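Wultero Powerbank im Alltag: klein, schwer, ziemlich gut

Seit Mai schleppe ich die Wultero mit mir herum, und langsam traue ich mich an ein Urteil. Gekauft habe ich sie, weil meine alte Clinwood nach gut 300 Ladungen kaum noch ein halbes Handy geschafft hat (und beim Laden gefiept hat, furchtbar!).

Zuerst das Schöne: Sie lädt richtig flott. Morgens beim Kaffee angesteckt, und bis ich aus dem Haus gehe, reicht es locker für den Tag. Drei Anschlüsse hat sie, zwei davon USB-C, und mein Kopfhörer-Etui wird endlich auch erkannt.
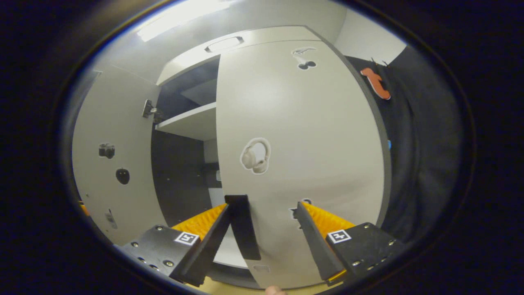 Weniger toll finde ich die Anzeige. Vier winzige Punkte, mehr nicht, und der letzte blinkt gefühlt ewig vor sich hin. Da war die Clinwood mit ihrer Prozentzahl netter. Und das Kabel aus der Packung? 14 Zentimeter! Ich nehme jetzt das von Kaewsai, das ist länger und sitzt fester in der Buchse.

Wenn alle drei Ausgänge belegt sind, wird das Gehäuse schon ordentlich warm und das Tempo geht runter. Mich stört das selten, mit Tablet und Laptop unterwegs wäre es mir zu wenig.

Von mir gibt's 8 von 10 Punkten. Die Hülle von Hekside passt übrigens auch, nur der Reißverschluss klemmt etwas.

Judite Simões, 27. März 2026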